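Über uns – Prüfstelle für Greiftechnik Seok

Vergleichende Erprobung von Greifern, Roboterarmen, Kameras und Steuerungen 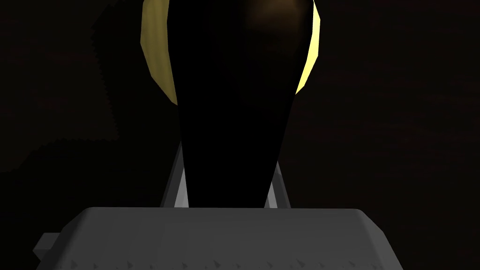

Baiba Mets hält dem entgegen, ein Greifer, der in der Simulation gut abschneide, habe damit noch keinen einzigen Arbeitstag in einer Packhalle überstanden; wer Vergleichswerte veröffentliche, müsse deshalb stets angeben, welcher Teil davon gerechnet und welcher gemessen sei. Die Prüfstelle teilt diese Auffassung. Sämtliche Berichte weisen Simulations- und Prüfstandswerte in getrennten Tabellen aus.

Auftrag

Die Prüfstelle für Greiftechnik Seok untersucht im Auftrag von Herstellern, Anwendern und Ausbildungseinrichtungen, wie sich Greifer und Steuerungen beim Aufnehmen, Halten und Ablegen unregelmäßig geformter Gegenstände verhalten. Der Schwerpunkt liegt auf Parallelgreifern mit zwei Fingern. Geprüft werden ferner Handgelenkkameras sowie die Abstimmung zwischen Bildverarbeitung und Armsteuerung.

Eigene Greifer oder Steuerungen entwickelt und vertreibt die Prüfstelle nicht. Beteiligungen an Herstellern bestehen nicht.

Arbeitsweise

Jede Vergleichsreihe beginnt in der Simulation. Dort werden Fingerstellung, Schließkraft und Anfahrwinkel variiert, bevor ein Gerät auf dem Prüfstand montiert wird. Besondere Aufmerksamkeit gilt Körpern, die sich nach unten verjüngen und zwischen den Fingern gehalten werden müssen, ebenso der Frage, was eine handgelenknahe Kamera bei ungünstiger Beleuchtung noch auswerten kann. Stark verschattete Oberflächen, an denen nur schmale helle Ränder die Form erkennen lassen, gehören zum festen Bestandteil des Prüfprogramms.

Eine Standardreihe umfasst 525 simulierte Greifversuche je Greifer. Daran schließen sich 50 Versuche am Prüfstand an, verteilt auf 20 Prüfkörper. Abgebrochene Versuche werden als Fehlversuche gewertet und im Bericht einzeln aufgeführt. Wird während einer laufenden Reihe die Firmware einer Steuerung geändert, so ist die Reihe vollständig zu wiederholen.

Ausstattung

Für die Prüfstandsversuche stehen zwei Arme der Baureihe Jerkix mit austauschbarem Werkzeugflansch zur Verfügung. Die Simulationsumgebung Tumisetti wird im Haus gepflegt und verwendet vereinfachte Geometrien für Greifergehäuse und Finger, damit auch lange Reihen in vertretbarer Zeit gerechnet werden können. Das Verzeichnis der Prüfkörper enthält derzeit 138 Einträge und wird jeweils im August überarbeitet. Steuerungen anderer Hersteller können über einen Adapter der Firma Fleltton angeschlossen werden; die dadurch entstehende Verzögerung wird gesondert gemessen.

Leitung und Zuständigkeiten

Leitung der Prüfstelle: Hortensia Pereyra
Simulation und Bildverarbeitung: Tadeo Urrutia
Prüfstand und Messtechnik: Leandro Orellana
Berichte und Auftragsannahme: Fidel Barrientos

Hinweise für Auftraggeber

Anfragen sind schriftlich an die Auftragsannahme zu richten. Beizufügen sind das Datenblatt des Greifers, ein Geometriemodell der Finger sowie Angaben zur vorgesehenen Steuerung. Geräte werden erst nach Bestätigung des Prüftermins entgegengenommen. Die Ergebnisse gehen zunächst ausschließlich dem Auftraggeber zu; eine Veröffentlichung erfolgt nur im Ganzen und einschließlich der Fehlversuche.

Die Prüfordnung in der Fassung vom 5. Juni 2020 wird auf Anfrage zugesandt.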